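4. 고장 사례 분석

4.1 보호 정지의 발생 양상

본 절에서는 양팔 조작 실험 중 반복적으로 발생한 보호 정지(protective stop)를 다룬다. 실험에는 두 대의 6축 협동 로봇을 사용하였으며, 각 로봇의 손목에는 깊이 카메라와 평행 그리퍼를 장착하였다. 제어 소프트웨어는 Zovdale 미들웨어 위에서 동작하고, 충돌 회피 모듈로는 Bedel 계획기를 사용하였다. 전체 1,021회의 시행 가운데 27회가 보호 정지로 중단되었다. 이 중 8회는 작업물의 끼임이나 작업자의 비상 정지 조작 등 원인이 분명한 경우로, 이하의 분석에서 제외하였다. 나머지 19회는 로그상 외부 접촉이 예상되지 않는 구간에서 발생하였고, 제어기는 모두 동일한 오류, 즉 관절 토크 추정값과 측정값의 편차 초과를 보고하였다.

초기에는 페이로드 설정 오류를 의심하였다. 그리퍼와 카메라, 브래킷의 질량을 다시 측정하여 무게중심 값을 갱신하였으나 발생 빈도에 유의한 변화가 없었다. 이어서 관절 마찰 모델의 온도 의존성을 검토하였다. 예열 운전을 도입한 뒤에도 정지는 계속되었으며, 발생 시점은 운전 시간과 상관관계를 보이지 않았다. 반면 정지 직전의 관절 구성을 비교한 결과, 19회 모두에서 팔꿈치 관절이 크게 굽혀지고 손목이 작업면 가까이 하강한 자세가 확인되었다. 정지는 하강 자체보다 하강 이후의 손목 회전 구간에 집중되었다.

4.2 손목부 형상과 충돌 모델의 불일치

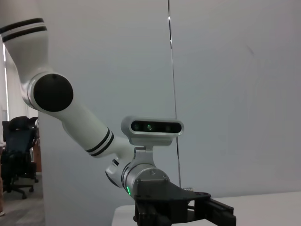
그림 4. 상대 로봇의 손목 카메라 시점에서 본 작업 자세.

Bedel 계획기의 충돌 모델은 로봇 본체의 링크를 캡슐로, 말단 장치를 하나의 직육면체로 근사한다. 이 근사는 제조사가 제공하는 기본 형상을 기준으로 작성된 것이며, 사용자가 추가한 부착물은 별도의 기술 파일에 등록하여야 한다. 점검 결과 해당 파일에는 그리퍼만 등록되어 있었고, 손목 위에 브래킷으로 고정된 깊이 카메라는 누락되어 있었다. 그림 4에서 보듯이 카메라는 손목 모듈의 외곽에서 위쪽으로 솟은 브래킷 위에 놓이므로, 손목이 회전하면 카메라 하우징의 모서리가 그리는 궤적은 손목 캡슐의 반경을 벗어난다. 계획기는 이 부피를 자유 공간으로 간주하였다.

이 불일치가 곧바로 본체와의 충돌을 뜻하는 것은 아니다. 19회의 정지 후 육안 점검에서 하우징의 파손이나 뚜렷한 긁힘은 발견되지 않았다. 이에 따라 강체 간 충돌보다 케이블 장력에 의한 외란을 우선 가설로 설정하였다. 카메라의 데이터 케이블은 전완부를 따라 배선되어 있으며, 당시 여유 길이는 손목의 기준 자세에서만 확인되었다. 팔꿈치를 깊이 굽힌 상태에서 손목이 한 방향으로 계속 회전하면 여유 길이가 소진되고, 케이블은 고정점과 브래킷 사이에서 당겨진다. 이때 발생하는 모멘트는 제어기의 동역학 모델에 포함되지 않으므로 외부 접촉과 구별되지 않는다.

4.3 재현 시험

가설을 검증하기 위하여 작업물을 제거한 상태에서 재현 시험을 수행하였다. 정지가 기록된 자세를 시작점으로 하여 손목을 저속으로 회전시키고, 관절별 토크 편차를 기록하였다. 케이블을 장착한 조건과 제거한 조건에서 동일한 궤적을 각각 5회 반복하였다. 케이블 장착 조건에서는 5회 모두 회전 후반부에서 토크 편차가 단조 증가하여 정지 임계값에 도달하였다. 케이블 제거 조건에서는 정지가 발생하지 않았고, 편차는 회전 각도에 따른 뚜렷한 경향을 보이지 않았다.

두 조건의 차이는 손목 관절보다 전완 쪽 관절에서 먼저 나타났다. 케이블의 고정점이 전완에 있어 장력의 반력이 해당 링크로 전달되기 때문으로 해석된다. 현장에서 손목 부근의 접촉을 먼저 찾은 것은 오류가 손목 회전 중에 보고되었기 때문이나, 편차가 가장 큰 관절을 기준으로 진단하였다면 배선 문제에 더 일찍 도달할 수 있었을 것이다. 로그 수집기의 기본 설정이 관절별 편차를 저장하지 않고 최댓값만 저장한 점도 진단을 지연시켰다.

다만 재현 시험은 저속에서만 이루어졌다. 실제 작업 속도에서는 케이블의 관성과 진동이 추가되므로, 여기서 얻은 편차의 크기를 본 실험의 값과 직접 비교할 수는 없다. 또한 재현 시험에서는 한쪽 로봇만 구동하였으므로 두 팔의 상호 간섭은 평가 대상에 포함되지 않는다.

4.4 조치 및 잔여 위험

배선은 다음과 같이 변경하였다. 전완의 고정점을 팔꿈치 쪽으로 옮기고, 고정점과 카메라 사이에 Brisuvico 사의 나선형 보호관을 사용하여 회전 여유를 확보하였다. 손목 관절의 소프트웨어 한계도 축소하여 누적 회전이 배선의 허용 범위를 넘지 않도록 하였다. 한계의 축소로 일부 파지 자세에 도달할 수 없게 되었으며, 해당 자세는 후보 생성 단계에서 제외된다.

충돌 모델에는 카메라와 브래킷을 각각 직육면체로 추가하였다. 모델 갱신 후, 이전에 유효하다고 판정된 궤적 일부가 자기 충돌 또는 상대 로봇과의 충돌로 재분류되었다. 이는 관측된 19회의 정지와는 별개의 결함이지만 안전 측면에서는 더 중대하다. 케이블 장력은 보호 정지로 귀결되는 반면, 등록되지 않은 부피는 정지 기능이 작동하기 전에 접촉을 허용할 수 있다. 보호 정지의 원인을 추적하지 않았다면 이 누락은 발견되지 않았을 가능성이 높다.

토크 편차 임계값을 높이는 방안도 검토하였으나 채택하지 않았다. 임계값을 완화하면 정지 횟수는 감소하지만 실제 접촉에 대한 감도가 함께 낮아지고, 케이블과 커넥터에 가해지는 하중은 그대로 남는다. 동일한 이유로 정지 후 자동 재시작 기능도 비활성화하였다. 종전 설정에서는 정지 해제 후 중단된 궤적을 이어서 실행하였으며, 이 경우 이미 당겨진 케이블에 하중이 다시 가해진다.

현재의 구성에서 케이블 자체는 충돌 모델에 포함되지 않는다. 변형 가능한 선형 물체를 실시간으로 모델링하는 것은 계획기의 계산 주기 내에서 처리하기 어렵고, 보수적인 외접 부피를 사용하면 작업 공간이 과도하게 줄어든다. 따라서 케이블이 상대 로봇의 그리퍼에 걸릴 위험은 배선 점검과 속도 제한으로만 관리된다. 부착물의 기술 파일과 실물의 일치 여부는 Mangubat 점검 도구의 시동 전 항목에 추가하였으며, 항목이 확인되지 않으면 구동 전원이 인가되지 않는다.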